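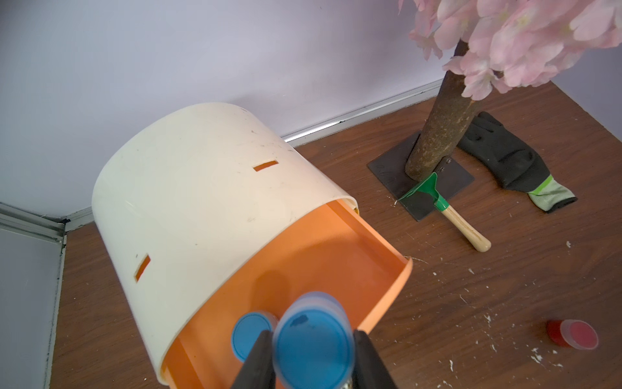

New Recycling Rules Start in May

The Jesstead recycling contract changed hands this spring, and the new hauler, Demine, takes a different set of items from the old one. Pickup days stay the same for most streets. The list of what goes in the cart does not. A printed copy of the list was mailed to all 1,123 addresses on the route. If yours didn't come, or it went out with the junk mail, the main points are below, along with answers to questions that have come in so far.

Lids and caps

This is the biggest change. Under the old contract we were told to take every lid off and throw it away. Demine wants plastic lids back on. Empty the container, rinse it, put the lid on and drop it in the cart. A loose plastic lid goes in the trash, even if it is the same kind of plastic as the container it came from.

Metal lids from jars come off. Put them in the cart separately. The ring of metal that stays on the neck of some bottles can be left where it is.

Pump tops and spray triggers go in the trash. They have a metal spring inside and the sorting line can't use them. The bottle underneath is fine without its top.

Haf Jarman on Nerari Road asked what to do about a container that has lost its lid. It can go in as it is.

Small pieces

Anything under 3 inches across in every direction should stay out of the cart. This covers bottle caps on their own, pill bottles, the plastic tags on bread bags, broken bits of packaging, plastic forks and spoons that have snapped, and shredded paper. At the sorting plant the material passes over a set of turning discs, and small things fall between them and end up mixed with the broken glass.

Shredded paper was accepted in the past if it was in a closed paper bag. That has ended. There will be a shredded paper collection at the Entili Street lot twice a year, and we will print the dates when we have them. It also works well in a compost pile or under mulch. 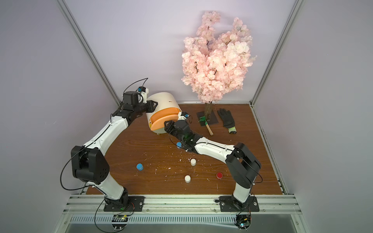 Small pink-white fragments on a wood-grain tabletop. Pieces this size belong in the trash.

Foam

No foam of any kind. Cups, trays, egg cartons, packing blocks and packing peanuts all go in the trash. Foam breaks up in the truck and gets pressed into the paper, and a load with too much of it will be charged to the town as garbage.

The shipping store next to the hardware store will take clean packing peanuts if you bring them in a tied bag. Please call them first, as they don't always have room.

Plastic containers

Demine takes bottles, jugs, tubs and jars. The number in the triangle no longer matters for these. If it is a bottle, a jug, a tub or a jar, and it held food, drink, soap or shampoo, it goes in.

Clear clamshell boxes, the kind that berries and salad come in, are not accepted. This was a surprise to several people at the Monday meeting, and Ikhsan Wijaya asked the Demine representative to check on it. The answer came back the same. They are hoping to add clamshells in the second year of the contract but have made no promise.

Also not accepted: plastic bags, plastic wrap, garden hoses, toys, buckets larger than 5 gallons, plant pots, laundry hampers, and anything that held motor oil or pesticide. Plastic bags can go back to the bins by the front doors of most grocery stores.

How clean is clean

A quick rinse is enough. You don't need to use soap, run things through the dishwasher or take off the label. A little ketchup in the bottom of a bottle will not get a load turned away. A half-full jar of peanut butter might. If you have a jar you can't face cleaning, throw it away.

Let things drain before they go in with the paper. Wet paper is worth very little and is the main reason Demine gave for loads being marked down in other towns.

Paper and cardboard

Flatten every box. The trucks have a side arm now, and a cart packed with unflattened boxes tends to jam and come back down half full. If that happens the driver will not get out to fix it, and you will find your cart at the curb with the boxes still in it.

Tape and staples can stay on. Take out the plastic air pillows and the foam corners. Pizza boxes are fine if the grease is only on the bottom panel — tear that part off and put the rest in.

Cardboard next to the cart will not be collected. Under the old contract the crew picked up bundles tied with string, and a lot of us had come to rely on that. If you have moved recently or have a big delivery, the cardboard container at the Entili Street lot is open from 7 a.m. until dark. It is for cardboard only. Last month it held a mattress, two car seats and a good deal of yard waste, and the town paid to have it sorted out.

Milk cartons and juice boxes are accepted. Push the straw inside. Paper coffee cups are not, but the cardboard sleeve is.

Glass

Glass stays in the cart. There was talk of moving it to a separate drop-off and we know some people had heard this was settled. It wasn't, and it isn't planned for this contract.

Bottles and jars only. Drinking glasses, window glass, mirrors, light bulbs, oven dishes and ceramics go in the trash. Wrap broken glass in newspaper and tape it before it goes in the bag.

Metal

Food cans, drink cans, clean foil and empty aerosol cans. Ball up your foil until it is at least the size of a fist. Pots, pans, coat hangers and scrap metal are not taken at the curb. There is a scrap container at the transfer station and there is no charge to use it.

Batteries

Please keep all batteries out of both carts. There have been two truck fires in the county over the past year and both started with a battery. Tape the ends of 9-volt and lithium batteries and bring them to the desk at the town office, where there is a collection box. Anything with a battery you can't take out, such as an electric toothbrush or a musical greeting card, can go in the same box.

Tags on carts

For the first few weeks the drivers will leave a paper tag on carts that have the wrong things in them. A yellow tag is a reminder and the cart will still be emptied. A red tag means it was not emptied. Take out the items marked on the tag and put the cart out again on your next pickup day. There is no fine.

Larasati Harahap at the town office is keeping track of the tags by street so that we can see which items are causing trouble. If you think your cart was tagged by mistake, call her before noon on the day after pickup. She would like the tag number, printed in the bottom corner, and your street address.

Extra carts and smaller carts

Each household gets one recycling cart at no charge. A second one can be had for a yearly fee, which the town board has not set yet. People who have trouble moving the large cart can ask for the smaller size. It has the same wheels and a lower handle. There is a limited number of these, and they will go first to people who already have roll-out service.

Your old cart stays with you. Demine will put a new sticker on the lid over the first two rounds. If the sticker is missing after that, let the office know.

Apartments

Buildings with more than four units use shared containers and have a separate agreement. Hafiz Purba is the contact for building managers. Tenants who find the shared container full should speak to their manager first, and if it is full every week, the manager can ask for a second pickup.

What it costs

The contract comes to $1,495 per week for recycling, up a little from last year. The trash side is billed separately and goes by weight. Your quarterly bill will not change until the board reviews it in the fall.

Tour of the sorting plant

Demine has offered a tour of the plant for residents. Kurniawati Raju is taking names. The tour involves a lot of stairs and a good deal of noise, and closed-toe shoes are required. Children have to be at least ten. If there is enough interest we will ask for a second date.

Holiday weeks

When a holiday falls on a weekday, pickup for that day and every day after it moves one day later, with Friday routes collected on Saturday. Carts should be at the curb by 6 a.m. — the trucks are starting earlier than the old ones did, and several streets off Nerari Road have already been missed because the carts weren't out. Leave three feet between the recycling cart and the trash cart, with the handles facing the house.

Questions about anything on the list can go to the town office by phone or by note in the drop box next to the front door.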